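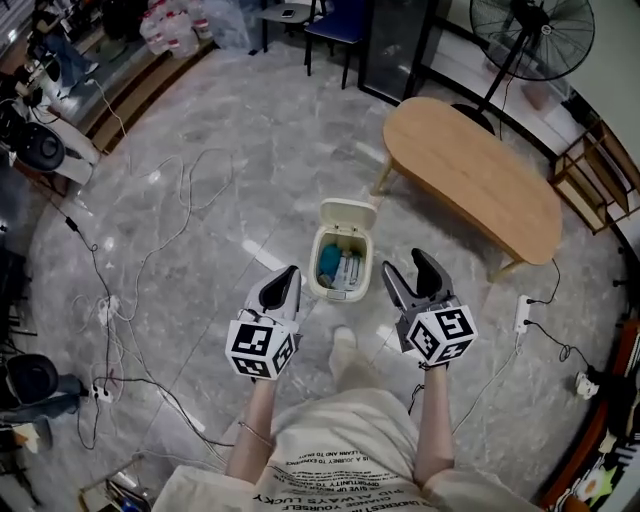 How slow should I go when I show the robot a task with hand grippers?

Seung-woo Na
Hi everyone! I'm teaching our arm to pick things up off the floor and put them in a little flip-lid trash bin, and I'm doing it with a pair of hand-held grippers, the kind with a marker cube at the base of each one. I've done 106 runs so far and 40 of them got thrown out when I loaded them into Wosus, every one with the message "track lost." I do move pretty fast, I admit (I get into a rhythm and off I go). Is speed the trouble, or is it how I hold them? I'd love to hear what works for you before I do another batch.

Utine
Oh, I remember this stage well! Speed is part of it, but I'd look at your wrists first. When you reach down to a low bin it's so natural to roll your hand over, and then the marked faces of the cube turn away from the camera and the track drops. Try bending at the knees and keeping the cubes facing up where the camera can read them -- it feels silly for a while, then you stop noticing. I'd also hold still for a breath before closing the jaws. My last set was 457 runs and I lost 20, mostly from one afternoon when I was tired. And do move any power strips and cables well off to the side before you start, you'll be looking at your hands and not your feet.

Kwok
Slower. Also check your exposure, blur kills markers.

Posted 9/18/19 | Contact us | Copyright Jorix Help | Back to top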